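July 2018 - bench notes, Rodside vanity

Back on the white vanity for the Kirkell room set. Left side drawer still binding, rubbed the runners with candle wax, better but not right. Might be the side panel has pulled in since March. Did not plane anything yet. Measured between the front legs again and got 1231, the old sheet says 1420, so somebody measured the top. Fixed the sheet.

Center drawer runs fine. Inside left bare, want to keep it that way, no liner paper. Pull all the small stuff out before it goes anywhere, things slide to the back and jam it.

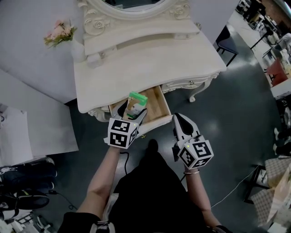

2 min read

Center drawer out, small thing with the green top coming out of it. Carved roses on the mirror frame are the part to watch, one each side and they stick up proud, so blanket over the mirror first and tape to the blanket, never to the paint. Pink flowers get packed seperate from the vase.

Touch-up: Phelan off-white looked too yellow on the test card. Rarkus closer. Try it inside a back leg, two thin coats, sand between with 2000. Scroll feet need it most, teh scalloped edge can wait.

To do - 3 spare screws for the mirror bracket, felt for the feet, knob on the right side drawer wants a quarter turn. Ask about the height of the van shelf.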